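Tracing a grandfather's service, Kagnew Battalion, Korea 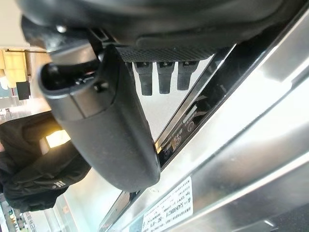 Dark housing with the textured pad and the tabs under it

Posted by ewolde_tiltton, July 2021

My sister Zinash Woldegiorgis and I are trying to put together our grandfather's time in Korea. He went over with one of the Ethiopian Kagnew battalions. The family story is that he was a rifleman in the first one and was wounded on a night patrol in the fall. We have no discharge paper. We have one letter with no year on it and a list of names he wrote out from memory, 11 men, some by nickname only. Where do people start with this?
Eldana

jjuhl
Start with the letter. If he names a hill or an officer, that narrows it a lot. The first battalion got to Korea in the spring of 1951 and was relieved in 1952, so a fall wound would have to be 1951 if he was in that one. They were attached to the US 32nd Infantry Regiment, 7th Infantry Division. The regiment's command reports are at the National Archives in College Park and they do mention the Ethiopians.
Jytte Juhl

G. Gebru
I would not take "first battalion" as given. My uncle said first for years and he was in the second. Men who transferred or went over as replacements often told it differently later. What month is on the letter?

ewolde_tiltton
It says July, no year. He writes that the rain has not stopped and that he has been in the line 3 weeks.

G. Gebru
Then it could be 1951 or 1952. The rain doesn't help, it rains every July over there.

jjuhl
Disagree a little. If the family is firm about the fall wound, it comes down to whether he was new when he wrote. Three weeks in the line could just mean his company had rotated back up.

G. Gebru
Could be. I still want to see paper before anyone writes 1951 on a family tree.

hsnam13
The command reports run long. I went through about 400 pages for one regiment and found two lines I could use. Look for the patrol entries first, and try every spelling of the name. Is there a service number anywhere, even on the back of a photo?
Hyun-seo Nam

ewolde_tiltton
Zinash has his photos at her place in Jendgate. She is going to check the backs this weekend. I will type up the 11 names and post them with the nicknames - some are hard to read.

jjuhl
Post a scan too if you can. Somebody else may read the handwriting differently.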